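Zestdale Square Pump Dispenser
Refillable countertop dispenser for washing-up liquid and hand soap

Overview
The Square is a rectangular dispenser with a screw-on pump. The bottle has a short threaded neck and the pump lifts out complete with its dip tube. Finishes: black, white, dark grey. Pump heads are sold in black or white and fit all finishes.

Labelled refill bottles should be kept upright while the pump is fitted or removed. Hold the bottle low, grip the pump by the collar and keep the tube over the neck.
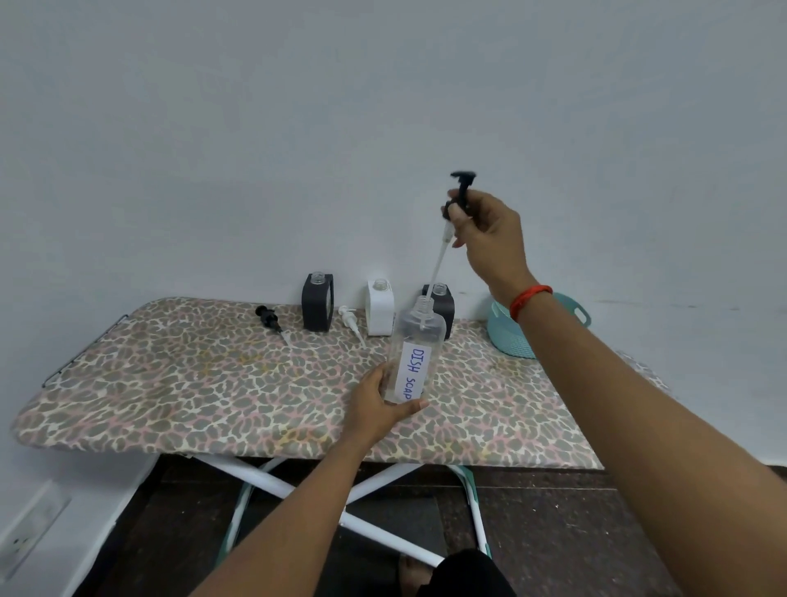 Refilling
Unscrew the collar anticlockwise and lay the pump on a clean surface. Fill to just below the thread. Lower the dip tube, seat the collar and tighten by hand only. Prime with several slow strokes. Thick liquids may be thinned with a little water.

Wipe the neck before refitting. Dried soap on the thread is the usual cause of a leaning or leaking pump.
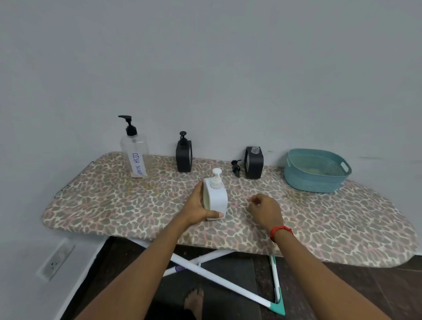
White Square with white pump, held upright; black Square dispensers behind.

Specification
Pump life: 3,000 strokes, tested by Strebel
Dip tube: clear, may be trimmed to length
Guarantee: 2 years, pump and bottle
Spare pump: order code 49, black or white

Not suitable for bleach, solvents or dishwashers.

Stocked by Dondetti and Etdale. Trade enquiries to Selina Ammann, Zestdale. New price list from August.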